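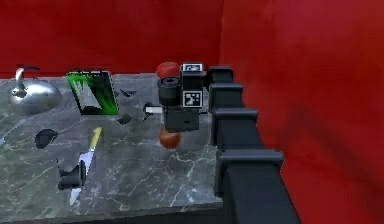

What makes water hard?

Water is hard when it carries a large amount of dissolved calcium and magnesium, which it picks up as it moves through rock and soil.

Chapter 7
Hard and Soft Water

Chapter Overview

Chapter 6 followed rainwater from the cloud to the ground and described how it enters streams, reservoirs, and aquifers. The present chapter takes up the water at the point where it reaches the home. It explains why the supply in one town leaves a white crust on pipes and fixtures while the supply in the next town does not, how the difference is measured, and what a water utility or a household may do to change it.

Students should review the sections on dissolved solids and on acids and bases in Chapter 3 before beginning. A short table of ions is printed at the back of the book.

After completing this chapter, students should be able to:

Define hardness and name the two metals that contribute most to it.
Distinguish temporary hardness from permanent hardness.
Read a hardness figure in milligrams per liter and convert it to grains per gallon.
Explain how scale forms on a heated surface.
Compare ion exchange with lime softening.

Key Terms

aquifer, bicarbonate, grain per gallon, ion exchange, lime softening, permanent hardness, scale, soap scum, temporary hardness, titration

7.1 Two Towns, Two Supplies

The towns of Eston and Daltbridge lie in the same river valley and receive nearly the same rainfall. Eston draws its water from deep wells drilled into limestone. Daltbridge takes its water from an upland reservoir that rests on granite. The hardness of the Eston supply is 246 milligrams per liter, expressed as calcium carbonate. The figure for Daltbridge is 36.

Residents who move from one town to the other notice the change within a few weeks. In Eston, soap is slow to lather and a gray film gathers on the sides of the bathtub. Water heaters need more frequent service. In Daltbridge, soap lathers at once and is harder to rinse from the skin. Daltbridge has a separate concern, however. Soft water with little alkalinity can dissolve small amounts of metal from plumbing, and the utility there adjusts the chemistry of its water before it enters the mains.

The contrast begins with the rock. Rain absorbs carbon dioxide from the air and more of it from the soil, and becomes a weak acid. Limestone is made mostly of calcium carbonate, and the weak acid dissolves it slowly, producing calcium and bicarbonate ions that travel with the water. Granite contains minerals that dissolve far less readily. Water may remain in contact with granite for a long period and gain little hardness from it.

Time of contact also matters. Water in a deep aquifer may stay underground for many years, while water in an upland reservoir has often spent only a short time in the ground. For this reason wells tend to yield harder water than surface sources in the same region, although there are many exceptions.

7.2 How Hardness Is Expressed

Several metals contribute to hardness, but calcium and magnesium account for nearly all of it in most supplies. To make results easy to compare, laboratories report the total as if all of it came from calcium carbonate. The usual unit is the milligram per liter. Plumbing suppliers in the United States often use the grain per gallon instead. One grain per gallon equals 17.1 milligrams per liter, so the Eston supply would be listed at 14.4 grains.

A common scale divides supplies into four classes:

Soft: 0 to 60 milligrams per liter
Moderately hard: 61 to 120 milligrams per liter
Hard: 121 to 180 milligrams per liter
Very hard: more than 180 milligrams per liter

Daltbridge falls in the first class and Eston in the last. The boundaries are a matter of convention, and other countries draw them in different places. A student who consults a foreign source should check the unit and the scale before comparing figures.

Hardness is not regarded as a danger to health at the levels found in ordinary supplies. Calcium and magnesium are both needed in the diet, and drinking water can provide a small share of each. The case for softening rests chiefly on cost, cleaning, and the life of equipment.

7.3 Temporary and Permanent Hardness

Hardness that can be removed by boiling is called temporary hardness. It is present when calcium or magnesium is balanced in solution by bicarbonate. Heat breaks down the bicarbonate, carbon dioxide escapes, and calcium carbonate comes out of solution as a solid. The solid collects on the hottest surface available, such as a heating element or the floor of a kettle, and is known as scale.

Hardness that remains after boiling is called permanent hardness. It is usually due to sulfates or chlorides of the same metals. The word "permanent" is somewhat misleading, as this kind of hardness can be removed by other means, which are described in Section 7.5.

Scale conducts heat poorly. A layer on a heating element forces the element to run hotter in order to warm the same amount of water, which wastes energy and shortens the life of the part. In narrow pipes the deposit may also restrict flow. Scale can be dissolved with a mild acid such as vinegar or citric acid, and the familiar fizzing that results is the release of carbon dioxide.

Case Study: The Movcombe Survey

Movcombe is supplied by two sources that are blended before distribution. In December, the town's water office asked Shahab Babaei and Szu-yu Lo to study whether the blend should be changed. The system serves 2,744 households, and complaints had come mainly from the streets nearest the older well field.

The investigators collected samples at 75 taps and measured hardness by titration. Their report, dated June 13, 2021, found that the two sources were not fully mixed before the first branch of the main. Households on that branch were receiving water close to the composition of the well source alone. The report recommended a longer mixing section in place of a central softening plant. Esmaeil Ghasemi, the engineer who reviewed the findings, agreed with the recommendation but asked for a second round of sampling in a dry season.

The case is taken up again in Section 7.6, where students will use a portion of the Movcombe results to calculate the hardness of a blended supply.

Before You Read On

Find out whether your own supply comes from a well, a river, or a reservoir. Most utilities publish an annual water quality report. Record the hardness figure, note the unit in which it is given, and keep the result for use in the laboratory exercise in Section 7.4.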